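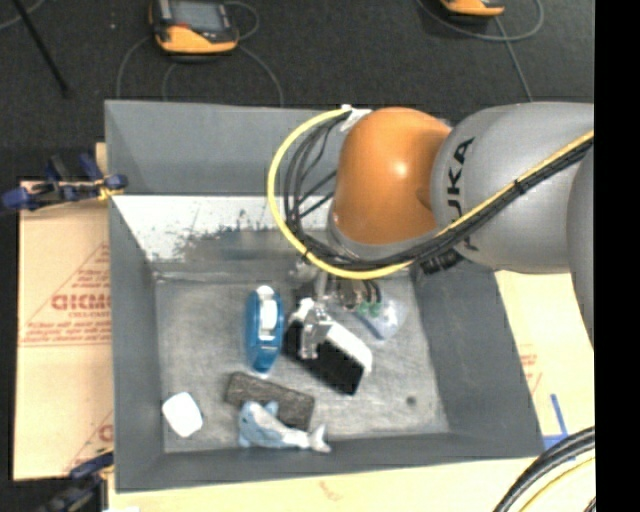
The mixed-item picking cell at the Vevano test hall, with the arm over the bin.

The picking cell at Vevano occupies one corner of a carpeted hall and is maintained by a single technician, who has had charge of it since it was transferred from the Prikora site in February. The cell consists of a KUKA arm, a two-controller station and a gray bin from which the arm picks household goods of unlike shape and weight. The technician spoke with the Maintenance Bulletin during a planned stop and asked to be identified by position only.

Asked what takes up most of the working week, the technician did not mention the arm. "The arm is the easy part. It has a service schedule, the schedule is printed, and I follow it. What I look after every day is the cable dress, the bin and the fingers."

The cable dress is the run of lines that travels outside the arm to the tool. On this cell a yellow cable and a group of black ones follow the same path around the orange joint housing, leave a wide loop beside it, and are tied together again on the gray link. The size of that loop was settled by trial. "We had it shorter when we arrived from Prikora. At full wrist rotation the connector was taking the load, and you would get a dropout on the gripper signal that looked like a software fault. We spent most of a week reading logs. Then we cut one tie, gave it more slack, and the fault stopped."

More slack brought a difficulty of its own. A loose loop can catch the rim of the bin when the arm reaches low into a corner. The present practice is to jog the arm by hand to each corner after any change to the ties, at reduced speed, with a second person watching the loop. Ties are cut off and replaced at each inspection. The technician does not permit them to be pulled tighter in place. "A tie that has been cinched twice has usually marked the jacket underneath. I would like to see the jacket."

The bin is held by clamps at its rim. It stands over cardboard, and strips of blue tape give a reference near one corner. According to the technician, the reference is checked at the start of each shift and again after any contact between the gripper and a wall. A displacement of 2 millimeters is recorded in the cell log; anything larger requires that the bin position be taught again before the cell runs.

"People ask why we do not bolt it down. We did, at Prikora. When the gripper hit the wall, the wall did not move, and we replaced fingers. With the clamps the bin gives a little. I can put a bin back in a few minutes. A set of fingers has to come from Ngô, and they build to order."

Ngô supplies the gripper fingers, which are inspected under a lamp after every 549 cycles. The set in use at the time of the interview had completed 1,146 cycles. The technician looks first for whitening at the base of each finger and then for grit on the contact faces. Items with a rough surface are the chief source of the latter. "The coarse block sheds. After a run of picks on the block I wipe the fingers with a dry cloth before the arm touches anything smooth, or the next clear package slides straight out."

The other items in rotation include a bristle brush, a tape dispenser and a plush dolphin. The brush is regarded as the most instructive for maintenance purposes. When the fingers close on its back, a healthy set holds it level. When one finger has begun to soften, the brush turns in the grip on the way up. The technician uses it as an informal check between inspections, and the procedure has now been written into the cell manual at page 84.

Wear is also visible on the bin. The floor has fine scratches, and the white sloping panel at the back is scuffed toward its center. The technician considers both acceptable. The panel is to be exchanged when an edge can be felt with a fingernail, and a replacement has been requested from Jendlow, which made the original.

On the subject of the handheld controllers, the technician was brief. Their gray cables are to be laid clear of the walkway and uncoiled fully before the arm is powered. "I have asked for hooks. The request is open."

The next full inspection of the cell will include the axis brakes and the connector below the gray link. Results will be entered in the hall register and made available to the Prikora site on request.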